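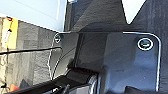
Dark metal plate with two screws. Look at the brighter rim on the right-hand one.

Week 5: Fasteners, or why things come undone
Notes by Shazia Kazmi

Right, these are the notes for Monday's session, typed up from my own scrawl, so forgive the odd jump. If you missed the first half you'll want to borrow someone's sketch of the thread profile, as I drew it on the board and I'm not going to attempt it in typing.

We started with the question I asked at the end of last week: what is a screw doing once you've stopped turning it? Most of you said "holding two things together", and fair enough, but how? The answer I was after is that it's been stretched. Only a tiny bit, far too little to see, but when you tighten a screw the shank gets pulled longer and it tries to spring back, and that springing back is what squeezes the parts together. We call the squeeze the clamp force and the pull in the screw the preload. Before any outside load comes along they're the same size, pointing opposite ways. Please get comfortable with both words, because I'll be using them until Easter.

The friction bit

Hardly any of your effort goes into stretching the screw! This always surprises people. Under the head there's friction, in the threads there's more friction, and between them they eat most of the turning force. The usual rule of thumb is half under the head, forty per cent in the threads, and the last ten per cent doing the job you wanted. So if the friction goes up a little, the useful part can drop by a lot.

That's why a drop of oil matters so much. Same screw, same spanner, same reading on the torque wrench, and the oiled one ends up far tighter than the dry one. I once sheared a row of studs on an old pump casing by greasing the threads and then using the dry figure out of the book. I was twenty-two and very sure of myself. The casing belonged to my uncle.

The formula (you do need this one)

T = K x F x d

T is the torque, F is the preload, d is the nominal diameter of the screw in metres (metres! not millimetres, I'll be looking for that in your homework), and K is the nut factor, which is really a bucket we sweep all the friction into. For plain dry steel we take K as 0.2. For oiled threads 0.15 will do in this course.

The one we did on the board: an M6 screw, dry, and we want a preload of 4000 newtons. So T = 0.2 x 4000 x 0.006, which gives 4.8 newton metres. That's not much, a firm twist with a short spanner. Now keep the torque the same and oil the threads. F = 4.8 / (0.15 x 0.006), and you get just over 5300 newtons. A third more, and all you did was reach for the oil can.

Why they come loose

Two separate things here and half the group mixed them up, so read this slowly.

The first is settling. Every surface is bumpy close up, and after tightening, the high spots squash down. Paint squashes too, and gaskets are dreadful for it. The screw hasn't turned at all, but it's lost some of its stretch. Short screws suffer most — they had so little stretch to begin with that losing a hair of it hurts. Long thin ones are more forgiving.

The second is turning. Shake a joint sideways hard enough for the parts to slip against each other and the screw can walk itself undone, a tiny bit each time. The word that matters is sideways. Shaking along the length of the screw does far less.

Somebody asked about spring washers. Well. The plain split kind goes flat long before the screw reaches a sensible preload, and after that it's just a washer. Wedge-locking pairs do work, and so does thread-locking glue, provided the threads are clean first. Nyloc nuts won't keep your preload up but they will stop the nut dropping off altogether, and sometimes that's all you're after.

The Brarnix gate story

I promised to write this down properly. A farm supplier called Brarnix sold a swing gate with a hinge bracket held on by two screws, and the bracket kept working loose. They sent out bigger screws. Still loose. It was Ndung'u, the fitter, who finally scraped the paint off under the bracket and found it was thick and rubbery. Bare metal, the original screws, and the gate is still up. I passed it in March.

For next week

Read the chapter on joint stiffness in Stoltska, pages 276 to 317. It's a slog in the middle, so if you're short of time skip the bit on tapered washers. The Tusirow tables are on the shelf by the door, please don't take them home.

Homework, to hand in before the session:

An M8 screw is tightened dry to a preload of 2745 newtons. Find the torque. Then find the preload you'd get from that same torque with oiled threads.

Find a loose screw at home, anywhere, and write half a page on whether you think it settled or turned, and what makes you think so. Cupboard hinges are fine. Bring the screw if you can get it out without the door falling on you.

I'm in the workshop office until half past four most afternoons if any of this has gone in sideways.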